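2021-03-07
Bench notes, Graltix kit eval (the two-arm sorting package). Me on setup, Omar Rawashdeh on the software side, Etelka Szalai wants a yes/no on buying.

Started late, controller wanted a firmware update before it would talk to anything. Update is through their desktop app, which is called Puvska and which only installs if you are logged in as admin. I wasn't. Went and found Omar. Lost most of the first part of the morning to that.

Once it was up: both arms home fine. Homing order matters and the manual has it backwards — it says start with the near arm, but if you do that the far one complains about missing its partner and you have to power cycle. Start far, then near. Wrote it on tape on the controller lid.

Wrist camera calibration is done with a printed card. Card is in the box, flat, decent. Held it up by hand the first time and got a garbage result, taped it down the second time and it passed. The app tells you pass or fail and nothing else. I would like a number. Omar says there is one in the log file if you know where to look, so he'll pull it out and put it on the shared drive.

Jogging with the pendant: good. Best thing in the kit so far. The small step mode is small enough to be useful and the button doesn't stick like on the old Illés one. Cable is too short though. You end up leaning over the rail to see what the tips are doing, and then your sleeve is in the wrist camera view. Ask sales about an extension.

Gripper notes
- fingers are wide. OK for tape rolls, clumsy for clips. If two clips are touching you can't get a tip down between them without shoving one.
- closing force has only 3 settings. Lowest still seems like a lot for thin plastic.
- inner faces are angled and the manual drawing doesn't show it clearly. Grasp height setting assumes a flat face, so you have to go lower than it tells you. Put in an offset by hand.
- swapping fingers takes 2 screws per side, easy, but the screws are the tiny kind that roll. Do it over a tray!!

Task we are using is the clips and tape one, same as we gave the Flivuvik demo unit in October so we can compare. Small clips and green tape on the table, blue basket and white bin as the targets. Left the stock wood-grain top on, didn't bother with the matte sheet. Probably should have, more on that below.

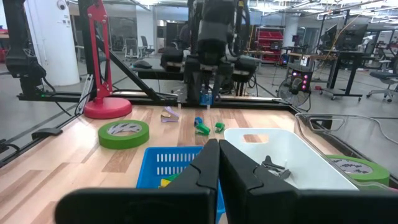
Teaching a pick: you jog to it, press record, jog up, press record, etc. Then Puvska stitches the points together and draws the path. The path preview is nice and also lies a bit. It doesn't know about the rim of a container unless you enter it as an obstacle, and the obstacle editor is boxes only. A basket is a box with no lid, so you have to make it out of 5 boxes (four walls and a floor). Took forever to type in. Then you can't copy it to a second container, you do it all over again. Omar thinks there's an import but the menu item is grayed out on the trial license. Need to ask Graltix if that's license or bug.

Drop points: release height for the basket and for the white bin have to be set seperately, not the same wall height. Obvious, but I had copied one to the other and didn't catch it untill the preview looked funny.

Colors. The detector in the kit is sold as "works out of the box for common workshop items." Hmm. Picks out the blue and lavender clips OK on default settings. Green clips vs green tape is the trouble, it wants to call them one class because the default grouping goes by color first. You can turn that off, it's under Advanced, then Matching, then a check box with a name that makes no sense (I think it's a translation). With it off the tape came back as its own thing on every frame I checked, but clips sitting close together got merged into one blob more often than before. So you trade one for the other. Omar wants to try training on our own parts, which the kit allows, 2 classes free on the trial and then you pay per class. Etelka is not going to like the per class thing. I don't either.

Tabletop stripes: the light/dark bands confuse the edge finder when the wrist is low. Saw a phantom edge along one of the dark bands, same spot each time. Try the matte sheet tomorrow before blaming the software.

Near arm blocks its own view when the fingers are closed down. You lose the bottom of the picture and whatever is right behind the fingers. Their suggestion in the manual is to take the look from higher up and then go in blind. Works but it's slow, and if the part has moved in between you won't know. Ask whether the camera bracket comes in a longer version.

Two arms at once: only tried it slow. The far arm is parked low in its default pose, closer to the middle of the table than I want. Changed park pose to up and back. This does NOT survive a restart unless you save the cell and the arm file, two different save buttons. Lost it once, set it again, saved both. If you are reading this because the far arm came down toward the table after you booted it, that's why, load the cell called bench_b.

Handover between arms is a separate add-on. Not in the trial. The brochure shows it on the front page, so I assumed it was included, and so did Etelka. She has emailed them.

Support: one ticket open, about the firmware thing. Answer came the same morning, polite, person clearly knew the product. Second ticket (obstacle import) no answer yet. Better than Flivuvik either way, they took days.

Stuff missing from the box vs the packing list
- spare finger pads
- the longer of the USB cables
- the quick start sheet (found a PDF, its for an older version)

Etelka's question was could somebody who isn't me or Omar run it. Today, no. The pendant yes, they'd get that in an afternoon. The app no, too many places where you have to know which of two buttons is the real one. If they fix saving and the obstacle copy I'd change my mind. The hardware feels solid, no wobble I can feel in the joints by hand, cables routed well except where the near one comes off the elbow, that one rubs. Put a bit of sleeve on it.

Price compare to do, once we get the add-on quote: Graltix base + handover + classes, against Flivuvik all-in. My guess is they land close together and then it comes down to support and the pendant.

Next
- matte sheet, rerun the detector on the same layout, check for phantom edge
- gripper on lowest force with the lavender clip, look for marks on it
- Omar: calibration number out of log, training on own parts
- me: redo the white bin as boxes, ugh
- ask sales: pendant extension, camera bracket, import, what the trial end date really is (app and email don't agree)
- somebody order M2 screws

Left it powered down, pendant on the hook, cell saved as bench_b. Don't update Puvska if it asks.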